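From: Kidus Workneh
To: members list
Date: Thursday, October 23, 2025
Subject: Re: [sim] Poster task, open points before the Ludutstead round

Uldis Mockus wrote:
> I have been through the task sheet and have three questions.
> 1. Is the poster a rigid body in the simulator, or does the frame flex?
> 2. Wrist views: do we keep them at full rate, or drop every other one as in February?
> 3. What do we record as the start of a grasp? The sheet says "contact", but the log has two contact flags and they do not agree.
> I also think 500 steps is too short for two arms.

Uldis,

Answers in your order, then the things I still need from people.

On 1: rigid. The frame and the artwork are one body with one mass. I tried a jointed version of the frame over the summer and the solver spent most of its time on the corners. If a run shows the frame bending, it is a rendering fault and should go in the fault list with the run number.

On 2: keep them at full rate. The views from the wrists are tilted, and near the object they lose most of the room behind the fingers. If we drop every other one we have too little left for working out where an edge lies between the fingers.
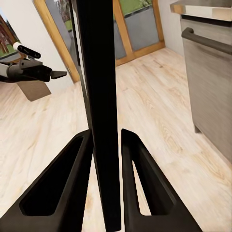
The February set was different. It had one arm and a fixed block, and the overhead view did most of the work. Please do not carry the February settings file over. Two of the new runs were started with it by mistake and I have taken them out of the shared folder.

On 3: use the second flag. The first is raised when any part of the finger comes within the margin of another body, and that includes the wall. Anyone approaching a flat surface from the side will set it off well before the jaws are in place. The second flag needs both fingers on the same body for five steps in a row.

The wall margin itself is 3 mm. I would like to leave it alone until after Ludutstead. Changing it now means regenerating the collision meshes for the whole room, including the doors and the kitchen units.

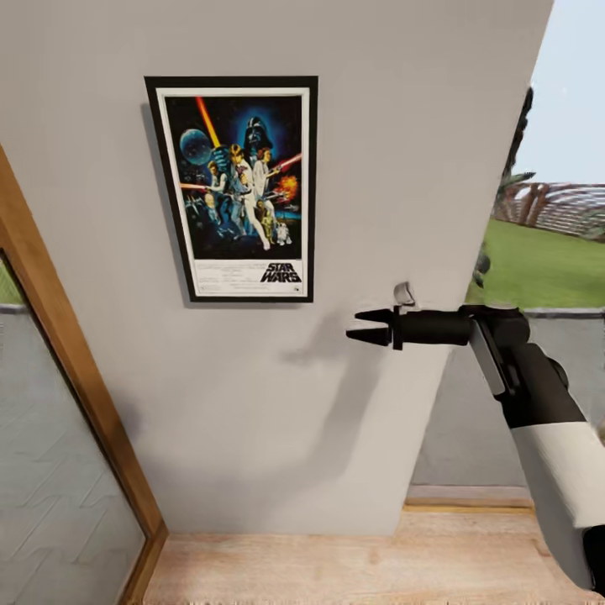

On the step limit, I agree that 500 looks tight on paper. Of the runs I have checked, the ones that ran out of steps had all lost time in the same way: the second arm waited for the first to stop moving completely. The planner from Neltetti does this by default. Set the hold time to zero and try again before asking for a longer limit. The judges at Ludutstead will use 500 whatever we decide here.

What I need from the list:

- Run sheets for the last 300 episodes. Put the seed in the first column and leave the operator column blank if the run was scripted.

- A second reader for the motion blur check. Some wrist views are blurred on the printed surface and on the cabinet fronts while the fingers stay fairly crisp. Mark the view as blurred if you cannot follow the pattern on the panel. Do not mark it for the cabinet alone. 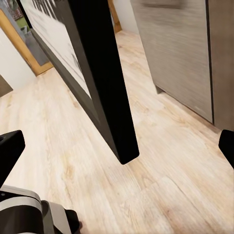
- Corner labels. Name the corners as seen facing the artwork, with the poster upright. Several sheets name them from the robot's side, so left and right are swapped. I have a script that corrects a sheet if the whole sheet is wrong, but it cannot mend a mixed one.

- Someone to port the scoring code to the Zukitport machine. It needs the older physics build. The instructions are in the Dambrauskienė folder, in the file called notes_build. Ignore the section on graphics drivers.

Scoring for this task has not changed. A clamp on any corner counts as a grasp, provided the second flag is up. The other arm does not have to be touching the frame at that point, and an open gripper is not a penalty. Contact with the oven handle is one, so look at the clearance there if the grasp is on the lower right corner.
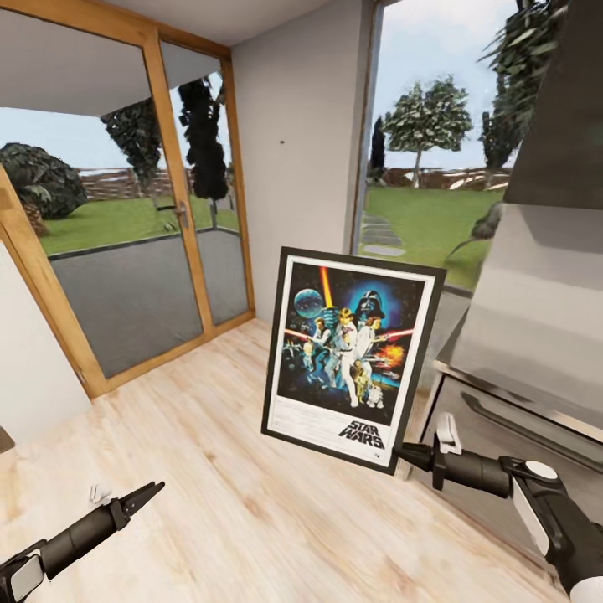 Zukitport Student Robotics Club, Simulation Group

I will merge the corrected sheets on my own machine first and post the totals here when they match the log. Please send sheets to me directly and keep attachments off the list. The archive rejects anything over 5 MB and does not tell the sender.

Uldis, if you still have the two contact traces that disagreed, send me the run numbers. I want to check that the second flag was being written at all in those runs.

Kidus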